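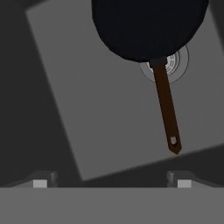 Frying pan, dark with a long brown handle

Kitchen smells of old cooking oil and I can't find where it's coming from

Posted in Home and Kitchen

Muchen Tan

I moved into a second-floor apartment in Grurwood in October and the kitchen has had a stale frying smell ever since. It's strongest in the morning before I open anything up, and it comes back within an hour or 2 of airing the place out. I don't deep fry. I cook eggs most days and maybe fish once a week, and I had the same habits in my last place without this problem.

So far I've done the following. I emptied the cabinets and wiped them inside with dish soap and warm water. I pulled the stove out and cleaned the floor and the sides of the cabinets next to it (there was a lot back there, mostly crumbs and one fork). I washed the trash can and moved it to the hall. I ran baking soda and vinegar down the drain two weekends in a row. The smell went down for a day or so after the stove cleaning and then it was back to normal.

The range hood is a Stonard, the kind with a charcoal filter that blows the air back into the room. It doesn't vent outside. The landlord says it was "serviced" before I moved in but couldn't tell me what that meant. He offered to have a company come in and do the whole kitchen for $485, split between us, and I'd like to know if there's something obvious I've missed before I agree to that.

Frying pans are also a question. One of mine has a brown sticky film on the outside that doesn't come off with normal washing. Could a pan smell up a room?

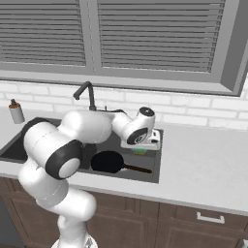

I should add that the drain itself doesn't smell when I put my face near it. It's more of a crayon or old paint smell than a sewage smell, if that helps. The apartment below is empty, so I don't think it's coming up from there. There's no gas smell either, the stove is electric.

Wing-sze Sin

Crayon or old paint is what rancid oil smells like, so I think you can leave the drain alone. I'd look at the hood first. A recirculating hood has two filters, a metal mesh one that catches grease and a charcoal one behind it that is supposed to catch odor. The charcoal one can't be washed on most models, it has to be replaced. If the last tenant fried a lot and it was never changed, every time you turn the fan on you are blowing air through it.

Test it before you buy anything. Don't use the fan for a day, then smell the underside of the hood. Turn it on for a minute with nothing on the stove and smell again. If it's worse with the fan running you have your answer.

To clean the mesh filter, take it out and soak it in the hottest tap water you can get with a good squirt of dish soap and a few spoons of baking soda. Give it 30 minutes, brush it, rinse it, and let it dry all the way before it goes back. If the water turns yellow, do it a second time. Then wipe the inside of the hood as far as you can reach, with the power off at the breaker. Mine had a lip along the back edge holding more than a tablespoon of old oil, and you couldn't see it from below.

After that I'd do the tops of the cabinets. You said you wiped the insides but not the tops. Grease floats up there and mixes with dust, and plain dish soap won't cut it. I use the Ciltine degreaser, any kitchen one will do. Spray, wait, scrape with an old plastic card, wipe. Lay down wax paper or newspaper when you're finished and next time you only have to change the paper.

On the pan - yes, it can smell when it's hot, but it won't fill a room overnight. The film is baked-on oil. A paste of baking soda and water left on for 40 minutes gets most of it off the outside. Keep it off the cooking surface if that's nonstick.

I wouldn't pay half of $485 until the charcoal filter has been changed. I would also ask the landlord to buy the filter.
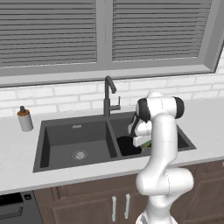 gebreyes_st_tenant

Agree with the above about the tops of the cabinets. Check fabric too. I had this for a whole winter and it was the curtain and a little rug by the stove, they hold on to oil like nothing else. If you have blinds instead, wipe the slats on both sides with soapy water, closing them one way and then the other. Also the walls, if they're flat paint, you may have to prime over them. Vinegar in a bowl did nothing for me.

Muchen Tan

Thanks both. Did the fan test Tuesday and it's the hood. The charcoal filter is fuzzy and brown on one side. Landlord is ordering a new one, and I'll do the cabinet tops while I wait for it.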